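Clearing a fabric jam in the Nurkier gripper

Applies to the Nurkier two-finger gripper on Skonberg arms, controller fault 726 (jaw position not reached). Procedure by Shivam Dhillon, checked by Melur Govindasamy.

Fault 726 on garment jobs usually means cloth has worked up past the fingertips and into the jaw linkage. The controller reads the extra thickness as a blocked stroke and holds the arm in place. Do not press Reset yet. Reset homes the jaws at full force and can tear the cloth or strip the drive gear.

1. Press the emergency stop. The jaws hold position with the drive off.

2. Look into the jaws from the wrist side and find where the cloth enters the linkage.
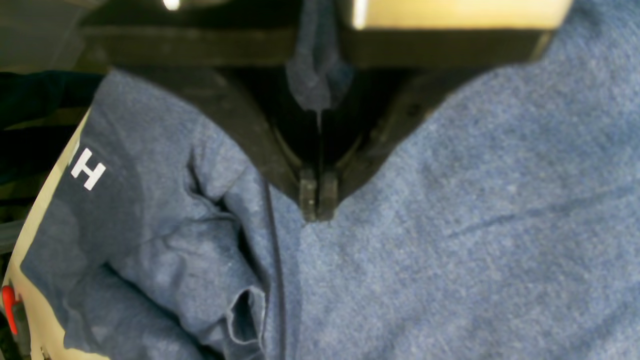

3. Support the weight of the garment with one hand. Keep the other hand clear of the linkage until the drive light is out.

4. Turn the manual release 2 turns counterclockwise. Stop if it binds.

5. Ease the cloth out along the line it went in. Never pull across the fingers.

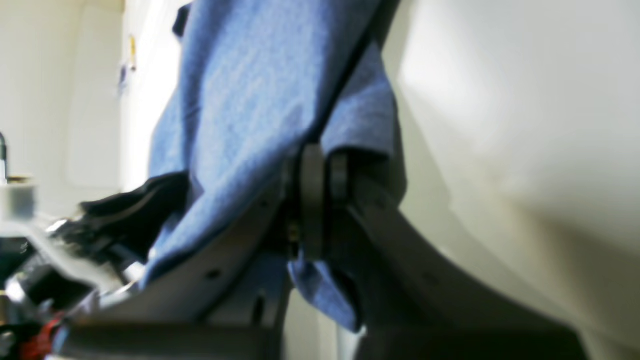
6. Check both finger plates for threads and lint. Wipe with a dry cloth.

7. Release the emergency stop, press Reset and run 3 empty open and close cycles at low speed.

If 726 returns on an empty cycle, the position sensor needs recalibration. See the Jollport service sheet.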